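Vurkell Recordings Archive: Reissue and Preservation Project
Progress report to the Dabbas Fund, second period
Prepared by Loubna Kamel, project lead

1. Status

The project is on schedule for transfers and behind schedule for rights clearance. Of the 200 reels listed in the grant agreement, all have now been inspected and entered in the catalog. Transfers are complete for the first 48, which cover the Grindness studio sessions and the two live sets recorded at the Vandulberg ballroom. The first reissue, a double LP of the Grindness material, is in test pressing.

Spending is within the approved budget. One change between budget lines is requested in section 6.

2. Inspection and transfer

Reels were graded on a scale of one to four, with four meaning that the tape needs treatment before it can be played. Most of the soul and R&B sessions came in at grade one or two. The later reels are worse. They were recorded on a back-coated stock that sheds when played, and each must be baked at low temperature and left to rest before transfer. Guilan Li has moved these reels to the end of the queue so that the oven can be loaded in full batches.

Transfers are made at 96 kHz, 24-bit, flat, with no noise reduction. Azimuth is set by hand for each reel, using the tones at the head where they exist. Many of the Grindness reels have no tones, and for those the setting was made by ear and by phase meter on the hi-hat or tambourine. The setting used is written into the catalog record.

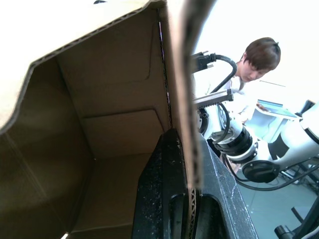
Track identification took longer than planned. The legends on the reels often give a working title or only a take number. Yatziri Contreras matched them against the session logs and the surviving lyric sheets, and closed all open entries except 3. Those three are instrumental backing tracks with no vocal and no log entry. They will be cataloged as untitled.

3. Mastering and test pressing

Heloísa Xavier completed the masters for sides A to D in May. Side C was recut once. The running order placed the longest ballad last, and the sibilance on the lead vocal was not acceptable that close to the label. The ballad now opens the side and an uptempo number closes it. The band's surviving members have approved the new order in writing.

First test pressings had a repeating tick on side B, track two, on every copy played. The plant has agreed to replace the stamper at no charge. Sides A, C and D were passed.

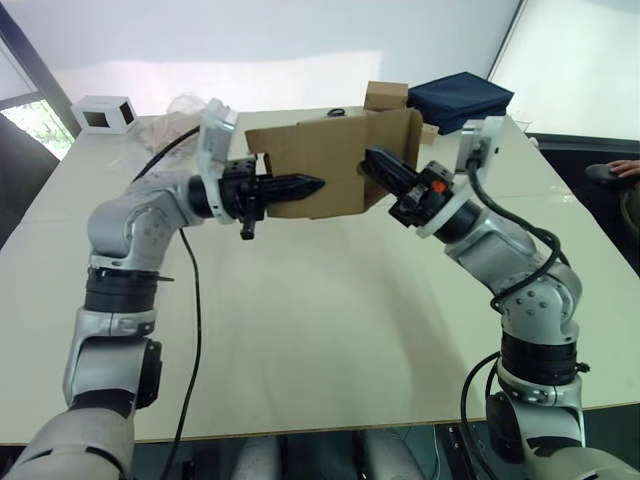
The digital release will use a separate master with the same running order. It includes two alternate takes that do not fit on the LP.

4. Rights clearance

Master rights for the Grindness sessions are fully cleared. Publishing is cleared for all songs but one, a cover whose publisher has changed hands more than once. Rūta Ozoliņš has a draft license from the present administrator and is waiting for a signed copy. If it does not arrive before the jackets go to print, the song will be dropped from the LP and held for the second release.

The Vandulberg live sets are further behind. The horn section was hired by the night and no player releases have been found. Two of the four players have been reached. We do not propose to announce the live album until all four, or their estates, have signed.

5. Liner notes and packaging

The essay is in its second draft, at slightly over the agreed length. Interviews with the bassist and the original engineer are transcribed and quoted in it. Session credits have been corrected in several places where the first issue of the singles named the wrong drummer.

The jacket is a gatefold with poly-lined inner sleeves. Proofs have been returned to the printer with changes to the spine type and to the black level of the inside spread.
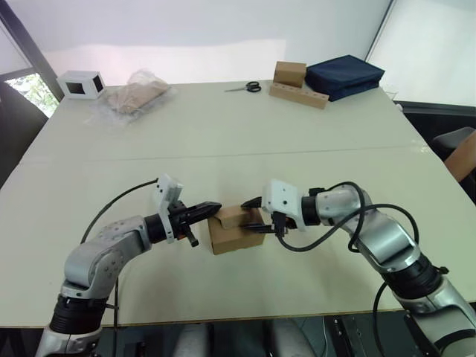 Retail price has not been set. It depends on the final quote for the gatefold.

6. Budget

Engineering hours are under the forecast and tape treatment is over it, due to the number of grade four reels. We ask the Fund to approve a transfer from the engineering line to the treatment line. The total grant is unchanged.

7. Next period

Finish treatment and transfer of the grade three and grade four reels.
Approve the replacement test pressing of side B.
Obtain the outstanding publishing license.
Reach the remaining horn players.
Deliver preservation copies of the first 48 reels to the Fund's storage site, with checksums and the catalog export.

Questions on the catalog should go to Yatziri Contreras, and on licensing to Rūta Ozoliņš.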